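Robot Learning Lab, Unit 9: Collecting Demonstrations
Handout for the Cullholm practical

Read these notes before your session. The model you train in Unit 10 will only know what your group records, so most of this handout is about recording.

1. Terms

An episode is one attempt at one task, from the start pose to the stop key. A demonstration is an episode you keep. Each step of an episode stores the camera images, the joint positions and the commands sent to both arms. The task for this unit is "pick produce and place it in the basket," with one arm holding the basket and the other picking.

2. Camera views

We record a head view and wrist views. The head view shows where things are on the stand. The wrist view moves with the hand, so what it sees changes with every turn of the wrist, and the arm's own parts take up a lot of the image.
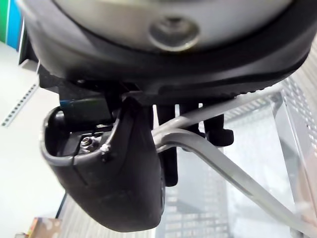

Figure 1. Wrist view. The round wrist housing is at the top, with the gripper and two gray rods under it.

Do not crop the hardware out of the wrist images. The model gets the same view when it runs, and the training images have to match. Drilel, the recording tool, saves full images by default. Leave that setting alone.

3. Before each episode

Move both arms to the start pose. Check in Drilel that all streams are live. Type the instruction as one plain sentence that names the item and the basket. Then press record and wait one second before moving. 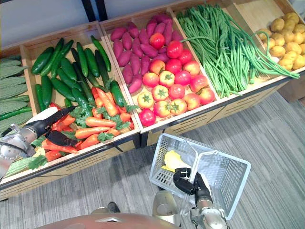
Piled produce is harder than single items. Carrots cross over each other, and a finger that goes in too flat will push the pile instead of closing on one piece. Come in slowly, close, pause, then lift straight up. If you miss, you may try again within the same episode, but mark it as a retry. Retries are useful – the model needs to see how to recover – and they are kept in their own folder.

4. Variety

Each group records 900 episodes over the term. Nine hundred copies of the same motion are worth very little. Change the target item, the basket height and the side you approach from. Restack the produce after every set, and do not try to make it look the same as before.
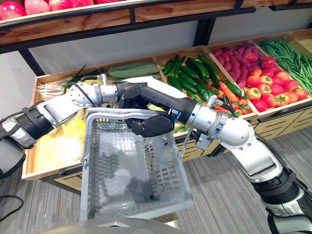
Figure 2. Head view with the basket held in front of the stand.

Keep a tally by item. Groups tend to record too many tomatoes and too few green beans, and the trained policy shows it.

5. Basket arm

The basket arm is part of the demonstration too. Hold the opening toward the picking hand and keep it still during the drop. If the basket swings, wait for it to settle before you release.
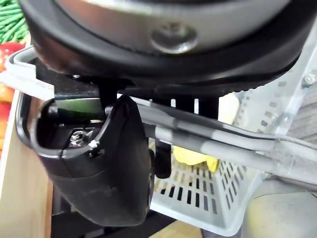
Write down what is in the basket at the start of each episode. Some episodes should start with an item already inside, and the log must say so.

6. Labels and upload

Use one of 4 labels: success, retry, failure, discard. Discard is only for recording faults such as a dropped stream. A missed grasp is a failure and stays in the set.

Upload to the Pilonano folder by Wednesday. Late sets go into the next training run.

Reading: Dierckx course notes, chapter 4, sections on episode length and operator habits.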